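Home Robotics Build - Session 4 handout
Two arms, one bench: handing over a phone

Welcome back! Last session got both arms bolted down and talking to the computer, so tonight we get to the fun part, which is making them work together. Bring your notebook, your hex keys and the base plan from session 2. The Preltum workshop is open until 9 p.m. on Thursday if you need the drill press before then.

1. Setting up the bench

Each arm mounts at its own end of the long black frame, and the frame sits along the near side of the work surface. Tighten the bases first and only then run your cables. Leave enough slack for the wrist to roll all the way over in both directions - more than you think! I got this wrong on my own Cunano build and pulled a camera plug clean out of its socket on the first evening.

We use phones as practice objects. They're flat, slippery and stiff, and they show up every bit of clumsiness in your finger shape, so you learn fast.

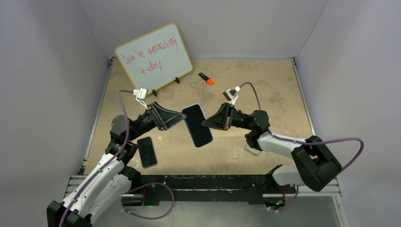
Snædís Norðdahl asked whether both arms should move at once during a handover, or whether one should hold still. Hold one still to begin with. The giving arm goes to the meeting point and stops, the receiving arm comes in slowly, and the giver opens only after the receiver has closed. Once you have that working, try it with both moving. It's harder, and it looks wonderful when it goes right.

2. The wrist cameras

Every arm carries a small camera on a bracket on top of the wrist. Set the angle so that both fingertips show at the bottom of the picture with the gripper open. If you can only see one, loosen the bracket, nudge it and check again. You want a clear patch of table between the fingers, because that's where the object will be in the last moment before you close.

Dark glass is a nuisance. A phone screen acts like a mirror, and an overhead light can put a hard white bar right across it. Your software may decide that the bar is an edge. Two things to try:

- Turn the exposure down a little and lock it. Auto exposure will drift as the arm moves.
- Have your code look for the case, which usually has a color of its own, and ignore the screen.
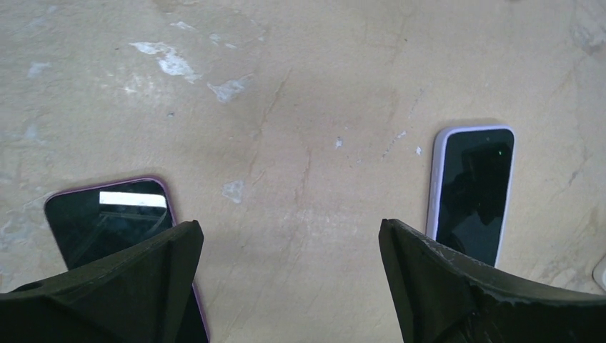 3. Picking up something thin

Come in low and slow, with the fingers open wider than the object. Flat things want to slide away from you, so line up with the long sides and close evenly. Set your speed limit to 36 for this exercise (the default in our control script is 200, and that is far too lively near a table).

Look over your fingertips after every session, too. Printed edges pick up scratches, and a rough spot will catch on a soft case.
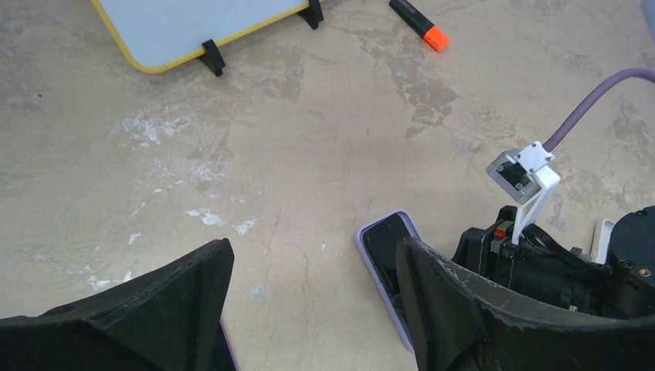

If a grasp fails, write down the joint positions before you touch anything. Fergal Carroll keeps his in a plain text file, one line per try, and he was up to 331 lines when I last saw it. Reading back through a list like that is a great way to spot a shoulder joint that always lands a little short.

For next time: get one clean handover in each direction, left to right and right to left, and bring your log. Spare screws are in the Tennant drawer.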